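Gripper handling notebook, Seltska room
July 10, 2019

Continuing from the June pages. The point of this week is to get our house rules for the hand-held grippers onto one sheet before Dandirar and Lenz start using them too. I am really happy with how this is shaping up! We went from a pile of sticky notes to 12 rules, and I think we can get it down to fewer without losing anything.

Draft 2 of the sheet, the part on checks before a session:

Look at both fingers, all the way down to the tips.
Wipe the rim and the slots in the housing. Dry cloth only.
Straps snug, nothing dangling near the hands.
Marker face clean and facing out.
Say "start" out loud and wait for everyone to say it back.

The last one felt silly for the first morning and now I love it. The whole room settles down for a second and people look up.
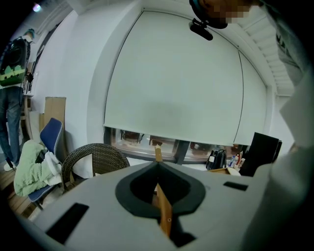 Rule 4 needed the most rewriting. The old text said "inspect the finger for damage," and everybody read that as a glance at whatever sticks up in front. Fine for a quick look, but the lower part matters just as much. On the wooden finger, the section under the black rubber rim angles down and forward, and there is a small drilled hole near the bottom end, so I want that hole named in the rule. Check for splits starting at the hole, check the grain on both sides, then check where the wood passes through the rubber. New text: "Inspect the finger above the rim, at the rim and below the rim, including the hole." Longer, but two people can read it and do the same thing, and that's my whole test for a good rule.

Also to settle: personal stuff on the work table. The Flondovthorpe sheet bans it completely. I would go softer. Bags and bottles at the window end, fine, as long as the half we are working on stays clear. Put a strip of tape down and be done with it.

Spacing. I want an arm's length between people whenever more than one gripper is in use. We drift together without noticing, me included, and with backpacks on we all take up more room than we think. Trying 56 inches between floor marks tomorrow. Might be too much for the side by the chairs.

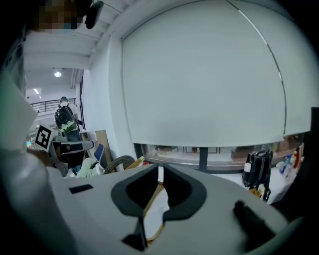

Padded gray fingers over a white piece with a gold-colored rim.

Dishes and anything else with a painted or metallic edge get their own line on the sheet. Draft: close slowly, let the pads do the work, never slide the pads along the rim. Lift only as high as you need to. I'd like to add "stop if you hear scraping," which Lenz already has in their version and which is a great rule, short and impossible to misread.

Open question on the pads: swap them on a schedule, or by look? Leaning toward by look, with a dated sticker on the housing so we learn how long a set lasts. Keep the sticker clear of the slots.

Still to do:
Merge rules 7 and 8 (both are about where to set a gripper down).
Bigger type. It has to be readable from standing height.
Floor tape, two colors.
Send draft 3 to Dandirar and ask them to mark it up hard.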